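Hi Meinir,

Morfudd Hopkin here with the September update on the Hughes room refresh, a bit longer than last time because there's a fair bit to tell you! You asked me to keep it plain and say where the money's going, so I'll start with that and then get on to desks and cloths, which is where most of my month went.

## Where the money stands

The Brusham grant set aside $88 for cloths and cleaning bits, and I've kept inside it. Most went on a mixed pack of 20 cloths from Gristano. I was tempted by the fancier ones (they had a lovely green) but the mixed pack was cheaper per cloth and we needed the numbers. Receipts are in the blue folder, and I'll scan them for you once I've worked out the new scanner.

## The desks

We've settled on plain white tops for the whole of the Hughes room. I know you liked the timber look, and so did I for a while, but against the herringbone floor it all got a bit busy. White walls, white desks, and let the floor do the talking. The tops show every mark, so wiping down has become a proper job on the list and I've written it up as a routine anyone can pick up. It goes top first, then the edges, then the legs if they need it, with a dry cloth to finish.
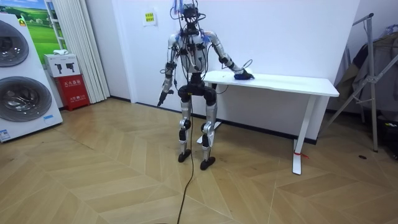

*Hughes room: dark blue cloth on the white desktop.*

I've tried the routine at different times of day, and straight after lunch is the pick of them. First thing in the morning sounds sensible, but then the room gets used and you're back where you started by noon. We've also swapped the spray for plain warm water and a drop of dish soap. Hisix, who supplied the desks, were happy with that when I rang, and it saves us buying bottles. The old spray left a greasy sort of bloom that drove me up the wall.

One thing still on my list is the floor along the baseboard. Dust collects there like you wouldn't believe, and the broom just pushes it into the corners. I'd like to try a flat mop next month if there's room in the budget.

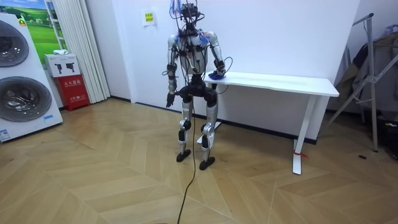

**Do the desks need a special cleaner?**

Warm water with a little dish soap is enough for everyday marks, followed by a dry cloth so the top doesn't streak.

## Cloths, folding and storage

Of the 20 we bought, 18 are still in good nick and two have been demoted to floor duty. I've been fussy about folding, I admit. They used to get shoved in the cupboard in a great wad and you'd pull out one and get six. Now they get folded square and stacked, and the colours make it easy to grab the one you're after. A few edges are starting to fray, so I'll try a cooler wash and see if that slows it down.

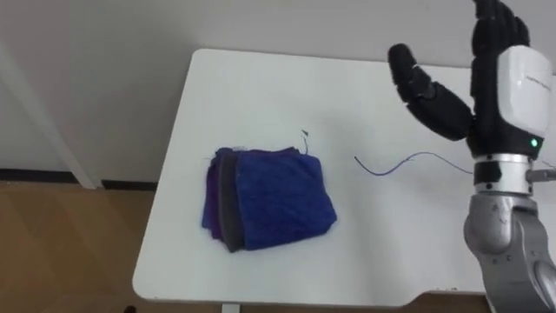
*Folded stack on the table, royal blue on top.*

## Next month

I'd like your okay on the flat mop, and a yes or no on a second shelf for the cupboard. I'm also going to pin the wiping routine up inside the cupboard door, once I've got it down to a single page (it's at a page and a half, I do go on).

Cheers,
Morfudd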